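Tuning grasp width and release height in Skutedero

These steps assume the Skutedero planner is installed and both arms are already calibrated. You need one wrist camera per arm and a short list of objects to test with. Set the planner to dry run before you load anything new.

Start with one object held in the gripper and check that the wrist view is live.
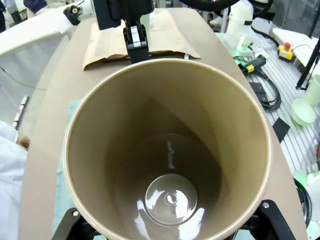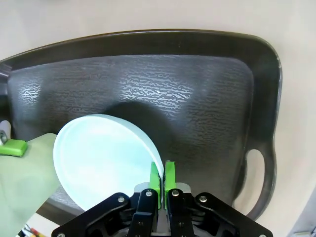
Geeta Goel would set the release height before the grasp width, on the grounds that a bad release hides a good grasp and you end up tuning the wrong number. Either order works if you change one value at a time.

1. Open the object file and find grasp_width. Enter the measured width in millimeters, then subtract 5. For a thin rim, use the rim thickness and leave the offset at zero.

2. Set max_force to 55 percent. Raise it in small steps if the object slips during the lift.

3. Set release_height to 5 mm. The planner measures from the lowest point of the object model, so a tilted plate needs its tilt angle filled in too.

4. Turn on arm_clearance. The default is 155 mm between wrists. Lower it only for two-handed moves - the planner will refuse any path that breaks it.

5. Run the plan in dry run and read the log. A line that says "no path" usually means the clearance is too large for the table layout.

6. Switch to live at quarter speed.

The log keeps the last 1,000 plans. Export it before you update Skutedero, as the update clears it.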